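Floor marking tape keeps peeling in shared storage space – paint or better tape?
Posted in Garage, Workshop & Storage

Lizeth Ñahui
We moved our mail-order yarn business into a ground floor unit in August. It has a smooth gray floor, sealed with something before our time, and the landlord doesn't know what. I need lines to keep the packing area separate from the walkway. The total floor is 697 square feet, so this isn't a huge job.

I put down vinyl tape from Surik, the 2 inch width. Within 13 days the ends had lifted wherever the carts turn. I cleaned with dish soap and water first and let it dry overnight. I would like to avoid paint because the lease says we have to return the floor as we found it, but I also don't want to redo tape every month.

There are also a few stickers on the floor, including the green exit direction one, and those have never moved. So something will stick.
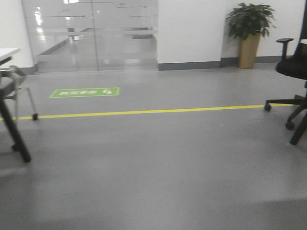 Yellow line and green floor sticker.

What should I be doing differently? Is there a primer for this, or do I just need a thicker tape?

Edited to add: the carts have hard plastic wheels. Chairs roll over the lines too but I haven't seen trouble from those.

Yhon Lozano
Dish soap is probably your problem. It leaves a film unless you rinse a couple of times, and tape adhesive doesn't like it. Go over the strip with isopropyl alcohol on a clean rag, turn the rag often, and wait until it has fully evaporated. Test a small spot first in case it dulls the sealer.

After that:

Lay the tape without stretching it. Stretched vinyl shrinks back and that is what pulls up the ends.
Round the corners of each end with scissors.
Press it down hard with a hand roller, or walk a loaded cart along it lengthwise. Don't turn on it.
Keep wheels off it for a day if you can.

Where carts turn, leave a gap. A dashed line reads fine to everybody and there is no edge for the wheel to catch at the turning spot. I did this in a parts room and the dashes have outlasted the solid runs.

I would skip paint with that lease. Getting it off a sealed floor usually takes some of the sealer with it, and then you're paying to reseal.

For anything that gets set down in the same place every day, like bins of outgoing orders, you can mark just the corners with short L shapes. It uses less tape and people don't drag things across it as much.

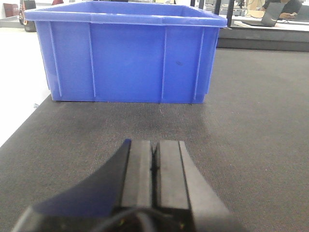
Lizeth asked whether the L shapes get ignored after a while, and in my experience they do if the bins change size. We switched from Poltine totes to bigger ones and never moved the marks, so now everyone parks them wherever. Pick the size first.

mossback1639
just paint it. tape is a waste of money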